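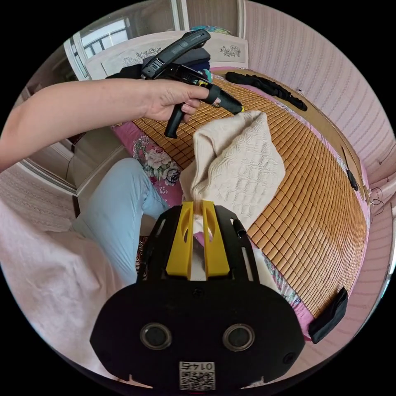 Cream knit over the bed.

Freeing up the sticky drawers on an old chest

I bought my mahogany chest at the Mrema sale in July and got it home before I found out the bottom two drawers only opened if you swore at them. I've fixed a few of these now, so this is how I go about it.

Take every drawer out and pencil a number on the back of each one. Old drawers were fitted by hand and they don't like being swapped! Then turn them over and look at the runners, the long strips along the bottom edges. You want the shiny spots, as that's where the wood is rubbing.

Vacuum inside the case, corners too (mine had a hairpin and half a century of fluff in there). Wipe it out with a barely damp cloth and leave everything overnight with the drawers out. Don't be tempted by the hair dryer. I split a drawer bottom that way once and I'm still mad about it.

Now rub an ordinary white candle along the runners, pressing fairly hard, and do the rails inside the case as well. Slide the drawer in and out a dozen times and try it again.

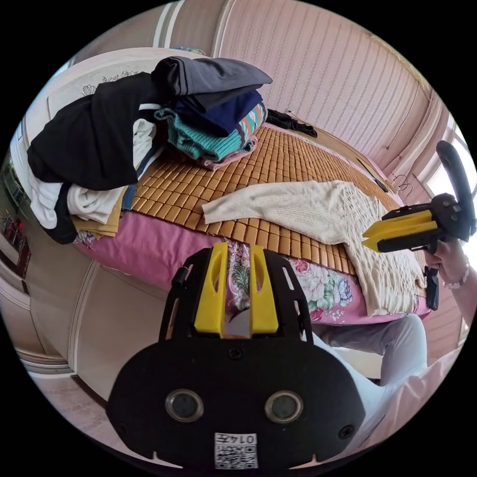
Pendo Mohamedi wrote in to say that soap did nothing but gum up her runners, and that a block of Gredau beeswax sorted them in one evening. I haven't tried it, but I'd skip soap too - it pulls in damp.

If it still sticks, wrap some 130 grit paper around a cork block and take a few light strokes off the shiny spots only. Test, sand, test again. Keep well away from the drawer fronts and the dovetails. Dust it off and wax it again.

A drawer that drops at the front or tips as you pull it usually has a worn runner, and candle wax won't help with that. You'd need to glue in a new strip of similar wood - I clamp mine for 60 minutes and then leave it alone until the next day.

Put the drawers back starting from the bottom, and go easy on what you pack in them for the first week or so.

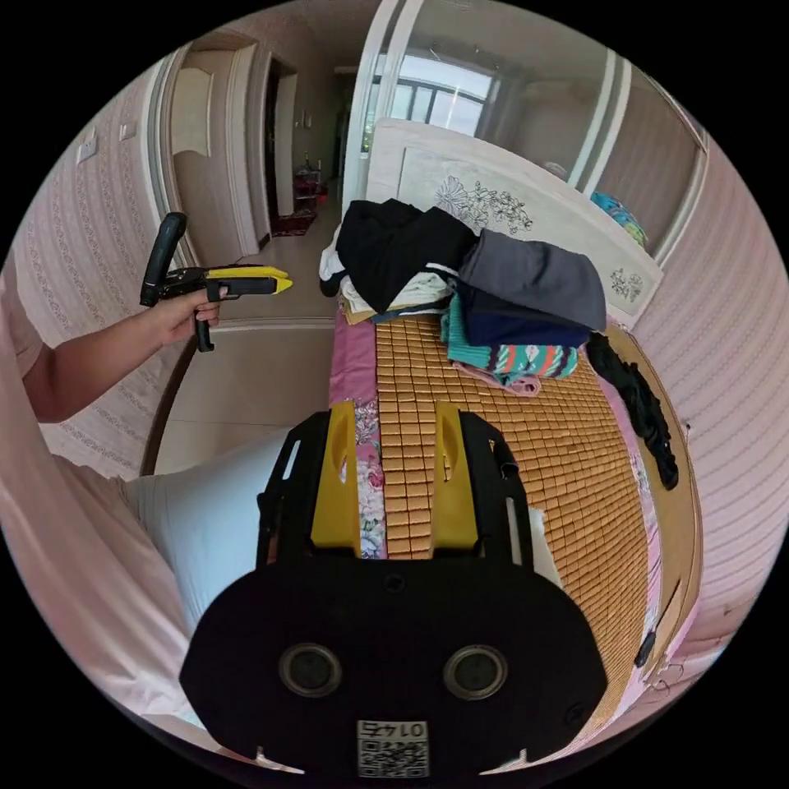
By the bed's wooden side rail.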